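4.2 Recording a two-gripper demonstration

1. Put the clear container near the center of the white table.
2. Start the Vedel logger on the laptop and wait for both grippers to report.
3. Open the fingers fully and hold for 2 seconds -- the trainer uses this pose as its zero.
4. Perform the task. Stop at 95 seconds.

Caution: keep each gripper's cable behind the operator's arm. 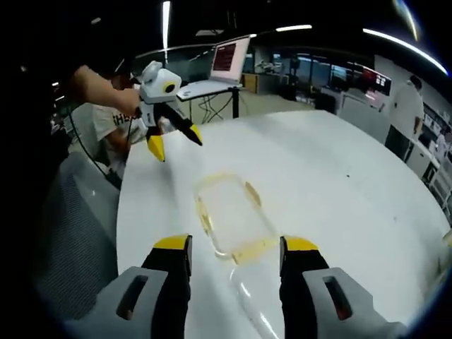
5. Save the take under the next free number. Discard any take with a tracking gap longer than 11 samples.

Note: policies trained on mixed finger pads scored lower in the February runs.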